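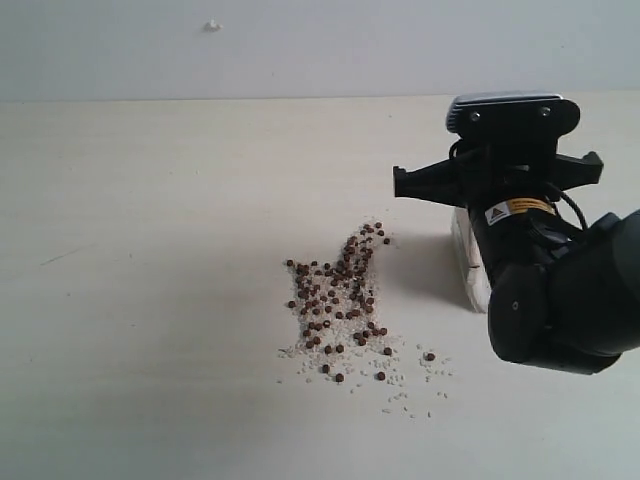
Last updated: May 19, 2023

Rurkuton pauses tabletop clearing software after gripper fault

SKISTCOMBE – Rurkuton has paused the use of its Prollis tabletop clearing software at all customer sites after a fault that can make a robot arm's gripper open while it is holding a tool. No one has been hurt.

The fault was found during testing at the company's Skistcombe workshop. Prollis directs an arm to gather small spilled items, such as pellets and grain, with a hand scraper. In 9 of 30 test runs, the gripper lost its hold on the scraper partway through a stroke. In two of those runs the arm kept moving after the tool had dropped, and a gripper finger pressed against the table before the force limit stopped it.

Engineers traced the problem to the way the software reads grip force. When the blade drags against the table, the reading rises. Version 2 of Prollis can take that rise as a sign that the grip is too tight and loosen it. Earlier versions do not adjust grip during a stroke and are not affected.

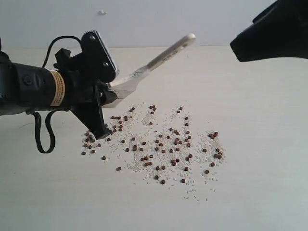 Clearing pellets and fine granules with a scraper held in the gripper, Skistcombe.

"The arm should have stopped as soon as it lost the tool, and it didn't," said Katalin Vörös, head of product safety at Rurkuton. "We are treating that as the more serious of the two problems. A dropped scraper is a nuisance. An arm that carries on without one can hurt somebody's hand."

More than 20 customers have version 2 installed. All have been contacted and asked to do the following:

Stop any clearing job that uses a held tool.
Keep hands off the table while the arm is powered.
Go back to the previous version, or leave the arm switched off until the update is ready.
Check gripper fingertips for chips or bending before using the arm for other work.

Pick-and-place jobs that do not use a held tool may continue on the previous version.

An update is planned for June. It will hold grip force steady during each stroke and stop the arm if the gripper closes further than the handle's width allows. Govindasamy, an outside testing firm, will repeat the full set of runs before the update is released. Rurkuton will publish the results, including any failed runs.

Customers who have seen a dropped tool or an unexpected movement should save the run log and contact the Rurkuton service desk.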